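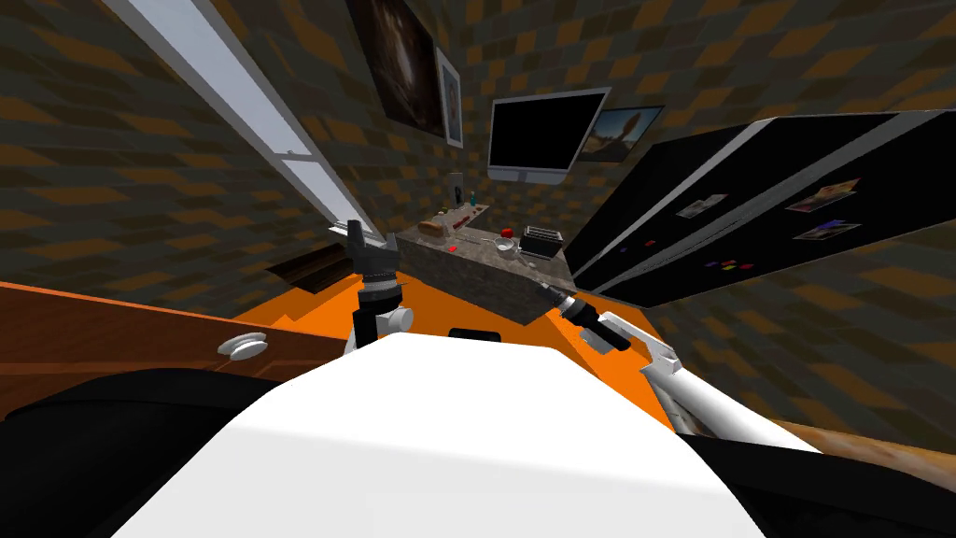
The target was 3640 by the end of May and I was 12 short, with the building closing at midnight.

I worked for Gonholm then. Teleop, second shift. Headset on, two handles, and a kitchen that had never existed anywhere except on a server in Drundholm. You picked something up, you put it somewhere else, you pressed the pedal with your left foot. That was one example. Then reset, and again. The model ate them faster than we could make them.

The order on the sheet was breakfast. Bread, apple, bowl. Move the apple, leave the bowl alone. Move the bowl, leave the bread. Somebody at Bodin wrote those sheets and I was sure they had never been hungry in their life. I hadn't had dinner. I spent eight hours a night standing in front of a loaf I couldn't eat.

10:40. Ten to go. Then nine.

The thing about Bistero, which was what they called the kitchen, is you started to live there. I knew that checkered tile better than my own bathroom. Orange counter. The fridge with its photographs, and I had whole stories for the photographs. The top one was a trip to the desert. The bottom one was somebody's wedding, gone wrong, all purple. My mother would call on my break and ask what I was looking at and I'd say a toaster, Ma. She thought that was a code for something.

11:05. Seven.

Rushing now. You weren't supposed to rush. If you rushed the model learned rushing, it said so on the wall by the lockers. Grab, lift, over, down, pedal. My wrist hurt in the place it always hurt. The girl at the next station had gone home, left her headset on the chair, and I could hear it ticking as it cooled.

11:20. Five. I tipped my head to crack my neck and the wrist view went over with me, or I felt like it did. Whole room on its side.
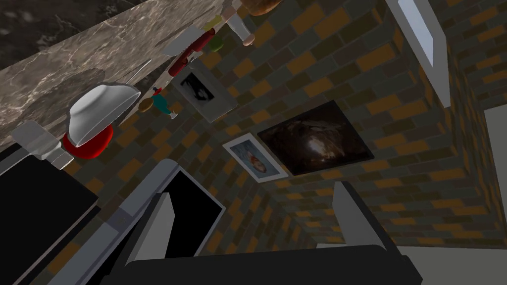
Bistero from the wrist, gripper open.

I stopped there. Don't know why. Foot over the pedal, nothing in my hand. There was the little portrait, and the big dark painting right up against it, and I had never once looked at them properly. Months in that room! The painting got lighter toward the middle. Like somebody had left a lamp on behind it, down a long hall.

No sheet ever said look at the painting. There wasn't any way to label that.

I don't know how long. The timer in the corner went past 300 seconds, where it's suposed to cut you off, and it didn't cut me off. I thought about the model getting this one. All those apples, all those bowls, and then five minutes of someone just standing there with the hand open. What would it do with that. Would it think that was part of breakfast.

There's a button for it. Discard. Red, under your right thumb. Everyone used it 8 or 9 times a shift, when you dropped something or sneezed. My thumb was on it.

11:31. Guard flicking the lights at the end of the hall, his way of saying come on.

I pressed the pedal.

Task name, it asked. You had to fill it in or it wouldn't save. I typed bowl. Deleted it. Typed wait, and hit enter, and the room snapped back upright, everything where it started, the loaf and the apple and teh rest.

Four to go. I picked up the apple.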